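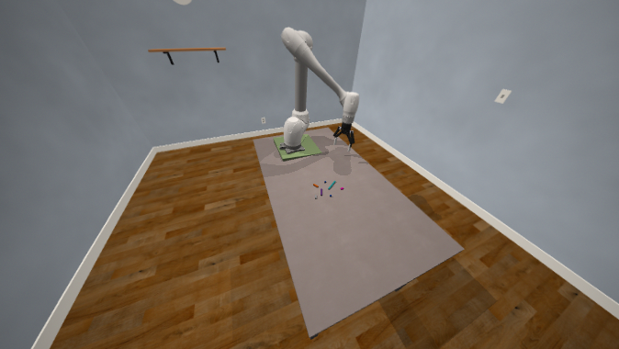
Old links should keep working even after a blog changes its address, one tester wrote to Cemdale in April, and the person running the blog should not have to fix them by hand.

HOLTTON – Cemdale today released Jesska, a link management tool for people who run their own blogs. Jesska finds broken links in published posts, suggests a working replacement, and sets up redirects when a post is moved or renamed. It works with self-hosted blogs and needs no changes to the theme.

Blogs collect dead links over the years. Posts get new titles, categories are merged, and other sites close down. A reader who follows a link from an old post often lands on an error page and leaves. Most bloggers know they have the problem, but checking each post takes more time than they can spare.
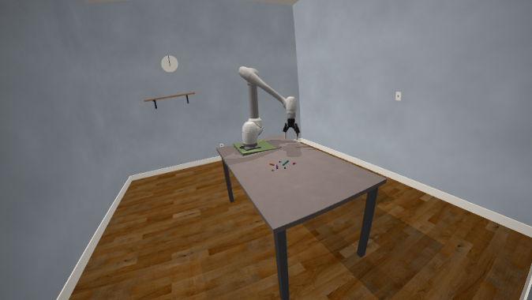
Jesska runs its check in the background, at a time of day the blogger picks. The default is 3 a.m. by the blog's own clock. Results appear on a single page in the dashboard, sorted by post, with the oldest posts first. Each broken link can be replaced, removed or left alone. Nothing in a post is changed until the blogger approves it, and every change can be undone from the same page.

During testing, Jesska was run on a cooking blog that had moved from one domain to another. The first check listed 1749 links pointing to the old domain. The blogger approved the new addresses in groups of 50.
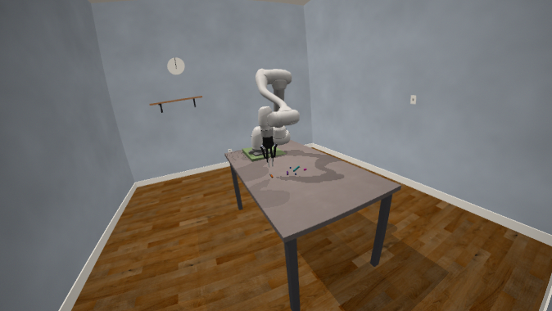 Computer-rendered room with robot arm, wall clock and shelf.

Redirects are handled separately. When the address of a post is edited, Jesska saves the old one and sends visitors to the new page. Bloggers who already keep a list of redirects can import it as a plain text file. Chains of redirects, where one old address leads to another old address, are shortened to a single step during import.

The tool was developed together with Mangubat, a web hosting company whose customers will find Jesska in their control panel from the next update. Everyone else can download it from the Cemdale website. 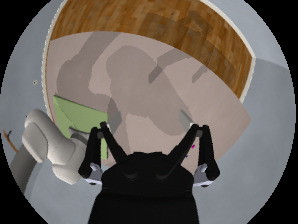 The free version covers one blog and checks links once a week. The paid version covers up to 10 blogs, checks daily and can email a report to more than one address. Both versions include redirects and the undo page. A license for the paid version can be moved to a different blog up to five times a year.

Jesska is available in English at launch. Spanish and French versions are in progress.

About Cemdale
Cemdale makes publishing tools for independent bloggers and small websites. The company is based in Holtton.

Press questions can be sent through the contact form on the Cemdale website.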